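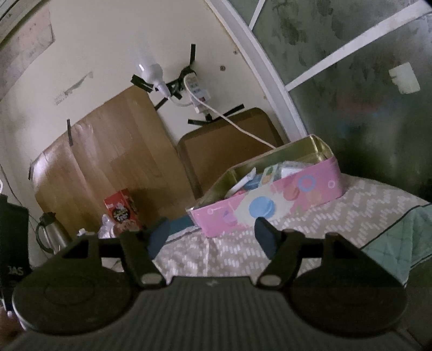
Page last changed: 12/29/24

Unit 4 notes: Who teaches the machine, and what happens to the teacher's job?

Welcome back, everybody, and thank you for the lively talk last time about the packing line at Rondent (I could have listened to the two sides of that one all afternoon!). Today we stay with automation at work, but we move from the factory floor to a newer kind of job, the one where a person does small household tasks with a gripper in hand so that a robot can later learn from the recordings.

Think about a tin box of papers sitting on a bed, with a wrinkled sheet in front of it. Most of us would pick it up without a thought. For the person holding the gripper, two soft fingertips have to do what a whole hand usually does, and it takes patience to get used to that.

Our case is Cluvmont, which ran its own warehouse returns desk until May and then bought a sorting arm from Mutiso. Of the 43 people on the desk, 15 moved over to recording work, often in ordinary rooms, with the cables and bottles and blankets that ordinary rooms have. They turned in 1063 recordings in the first stretch. Some liked the quiet. Others missed the chatter of the desk terribly, and said so in the staff survey, which you have in your reader.

Please keep these in mind as you read:

Skill. The old desk workers knew by feel which parcels were trouble. Does any of that get into a recording?

Pay. Sustex, the staffing firm, pays by the accepted recording. Who decides what is accepted, and can a worker argue back?

Pace. A desk has a supervisor and a lunch bell. A bedroom has neither, and I think that cuts both ways.

For next time, write a page on one task from a job you have held, and tell me which part of it you would be glad to hand over and which part you would want to keep.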